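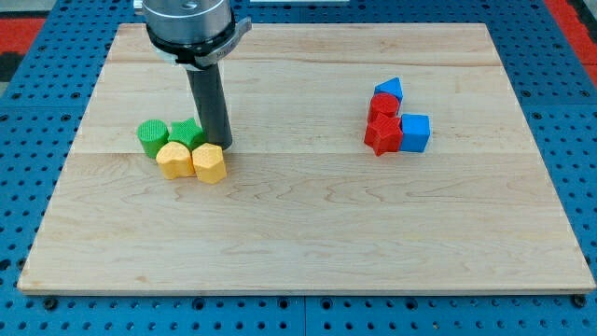 I bought the Lirmont butcher block oil in August to replace the mineral oil I had been using on every board in the house. It comes in a 600 ml tin with a screw cap and costs $30. Maple planks as pale as these show every change in color, and that was my main worry, as I don't like the yellow cast some oils leave behind. My own board is maple too, a bit over two years old, and had gone gray near the sink end.

Prep was the usual. I sanded with 180 grit, wiped the dust off with a damp rag, sanded again when the grain came up, and left it overnight. The first coat soaked in fast. I put on three coats in all, a day apart, and buffed with an old T-shirt.

The color stayed close to bare wood, slightly warmer. There is no shine to speak of. The smell is mild and was gone by the third day. Water beads well, and a beet stain I left for an hour came off with dish soap, though a turmeric one did not.

Complaints: the cap drips down the side of the tin, and the label says nothing useful about drying time. I emailed the company and got a short reply from Kai-wen Chien, who told me to wait 42 hours before putting food on it. That should be printed on the tin.

I have also used the Zernar wax, which gives a harder finish but streaks on end grain. For a flat board I would buy the Lirmont again. For a knife block I would stay with the wax.

Four stars.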